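Nomico Rink Seat Review: One Season on a Cold Bench

I've had season tickets at Irnwood for long enough to have strong opinions about what I sit on. Our building is old, it's loud, and I love every inch of it, but the upper corner is plain aluminum bench and by the second period your legs know it. So when my seatmate Fuseini Abugri showed up in November with a Nomico folding seat under his arm and a grin on his face, I lasted one game before I ordered my own.

I'm on the far side of a full winter with it now, and I really like this thing!

First, what you get. The Nomico is a hinged seat with a back, a thick pad top and bottom, and a pair of hooks underneath that grab the front lip of the bench. It folds flat and has a shoulder strap. Mine is navy (they also do a red and a gray). The setup is as simple as it sounds: unfold, slide the hooks under, sit down. I can do it with gloves on and a coffee in one hand, and I've done it in the dark during the anthem when the train was late.

The pad is the star. I've owned two of the cheap foam squares and a Guma inflatable, and the cold came through all of them by the first intermission. With the Nomico I got through a double overtime against Lozano that ended close to midnight, and I was still comfortable enough to be annoyed about the penalty call instead of my back. The back support is firmer than you'd expect, and it lets you lean away during stoppages without ending up in the lap of the guy behind you. In my case that's Alby Mudgway, who has been yelling "shoot it" at our defensemen since before I moved to town, so I appreciate the extra few inches.

Now, size. Check your building's rules before you buy. Ours lets in seats with no metal frame showing, and the Nomico gets by because the frame is sewn inside the cover. It's also just narrow enough for one numbered spot on our bench, so you won't be stealing room from your neighbor. If you wear a big parka like I do, you'll touch elbows a bit. You'd be doing that anyway.

The cover zips off and goes in the wash. I've tested this more than I wanted to, mostly thanks to nachos. Mustard came right out, hot chocolate took two rounds, and the color hasn't faded. I air dry it over the shower rod and it's ready the next morning.

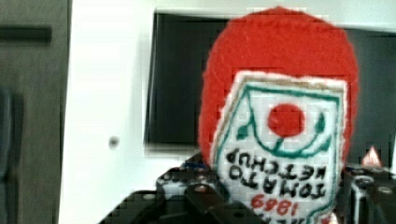
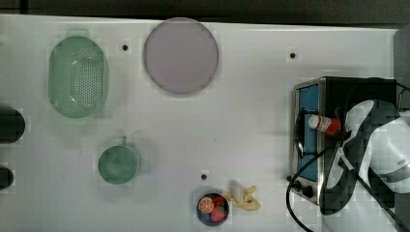
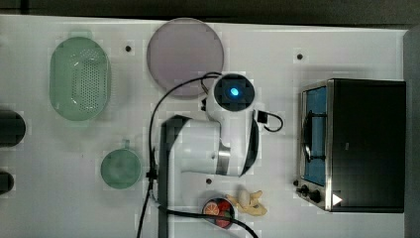
Top to bottom: the plush ketchup with its stitched label, then two views of the table with the green colander and the big round plate.

A few gripes, because there are always a few. The strap is too short for anyone over six feet, and it slides off a slick jacket on the stairs. I swapped in one from an old gear bag and that fixed it. The little pocket on the back is billed as a phone pocket, but it's right where the person behind you puts their boots, so I keep nothing in there but a folded roster sheet. And the hooks squeak. One hook, really, the left one - it chirps every time I jump up for a goal. Early in the season I'd have called that a flaw, and by now our row sort of listens for it.

Fuseini's had one real problem, which was a buckle that cracked in the cold. He wrote to the company and had a new one in 10 days, no argument. Mine has held up fine.

I also took it to a couple of outdoor youth games where the bleachers are wood planks. The hooks fit there too, but a little loosely, so you want to sit down straight and not flop. It was great on a flat stone step at the pond, where the hooks just tuck under and stay out of the way.

Would I buy it again? In a heartbeat. If you've got a padded flip-down seat in the lower bowl, you don't need it, and enjoy your nice life down there. If you're up with us on the metal, get one before the playoffs. We're in Section 3, right under the scoreboard, and you'll hear the squeak if we score.

Posted 2025-03-12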